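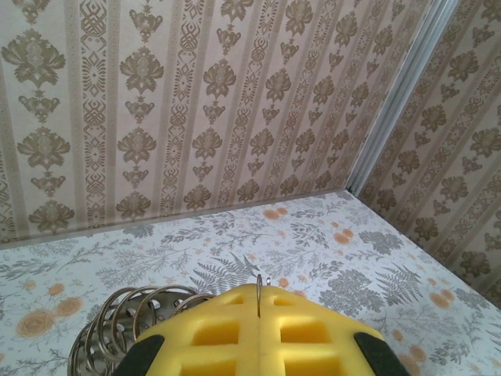 Plerker Crossword Clues

A data set of cryptic and plain crossword clues, typed up from the puzzle page of the Plerker, a neighborhood newsletter that never met a pun it could leave alone.

Version 3, last updated 12/1/23. Maintained by Costel Mocanu, who also set a good many of the clues and would like it known that he has improved.

What you get

clues.csv holds 800 clues, one per row. answers_only.txt holds the same answers with the clues stripped off, for people who want a word list and no fun. grids/ has the black-and-white patterns as plain text, with a hash for a black square and a dot for a white one.

Columns in clues.csv

id: a number. It means nothing. Numbers skip where duplicates were pulled out, and we left the gaps alone.
clue: the clue as printed, including the length in parentheses.
answer: capital letters, no spaces. ICE CREAM is ICECREAM.
length: letter count, split by word where needed, so ICE CREAM is 3,5.
kind: cryptic or plain. In 600 rows this is plain.
setter: initials, or XX when the puzzle ran unsigned. Setters tended to go unsigned on their worse weeks.
note: free text. Corrections, complaints, and one recipe for plum cake that got typed in with a batch and has been voted to stay.

How it was typed up

By hand, from paper. We tried scanning first, and the scanner read every "rn" as "m," so that BARN became BAM and a perfectly good farm clue turned into a comic book. Every clue was typed by one person and read back by another. The second reader was told not to solve along. This rule was widely broken and led to most of the delays.

Printed mistakes are kept in the clue column. If the newsletter said "Capitol of France," so do we. Wrong answers are fixed in the answer column, with what was printed moved to the note.

Known problems

Seven clues have no answer. The solutions for that October issue were to follow in the next one, and the next one had a long piece on gutters in their place. If you can solve 14 across ("Left without a hat, he goes under"), write in.

Four-letter words are badly overrepresented. So are ERA, OLEO and the river Aare, which has done more work in small grids than it ever did in Switzerland.

A few clues lean on local knowledge, such as the name of a bakery that has since closed. They are marked LOCAL in the note column. Strangers should skip them, and so should anyone who moved here after the bakery.

Good for

Practice puzzles, word games, teaching someone how an anagram clue works, settling arguments over what was printed.

Not good for

Measuring how clever anybody is. Learning to spell.

Changes

Version 3: grids added. Curly quotes made straight. "Özkan" now shows up properly in the notes; it had been appearing as a small row of question marks.
Version 2: lengths checked against answers, with sad results, now fixed.
Version 1: existed.

Terms

Free to use, copy and change. Please keep the setters' initials with their clues, even where they have asked you not to.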